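Laboratory News
Apr 29, 2019

Grasping study at Brusholm enters its second round of collection

The Brusholm Laboratory has begun the second round of data gathering for Lorcombe, its programme on learned grasping. The work is carried out jointly with the engineering workshop at Bendum and will continue until 300 sessions have been recorded. The first round closed earlier this month with 23 sessions accepted into the shared archive.

Each session lasts 30 minutes. A small set of unlike objects is placed in a walled bin, and the arm is directed to approach, grasp and lift them one at a time. Every attempt is stored with its outcome, including those in which the object slips or is missed altogether. The learning system is trained on both kinds, and operators are asked not to delete unsuccessful attempts before review.
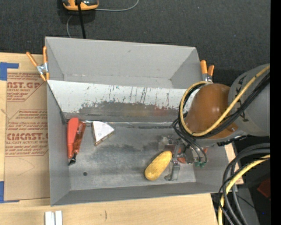

Photo: Brusholm Laboratory / Lorcombe programme

Objects are selected for variety of shape. A long yellow item with rounded ends, a wedge resembling a slice of cake and a red-orange hand tool may share the same bin, and each asks something different of the gripper. Items lying close to a wall remain the most difficult, as the fingers have little room on one side. The second round will therefore include a greater share of starting positions near the left and right walls.

The protocol has been amended in one further respect. Objects must now be rearranged by hand after every 5 attempts, where previously the arrangement was left to the operator. The change follows a review of the first round, which found that certain layouts had been repeated too often to be of use in training.

Recordings will be checked at Bendum and labelled with the Gebru annotation tool before release to partner groups. Groups wishing to propose objects for inclusion should write to the programme office at Brusholm, stating the dimensions and weight of each item. Proposals for objects containing liquid or glass cannot be considered in this round.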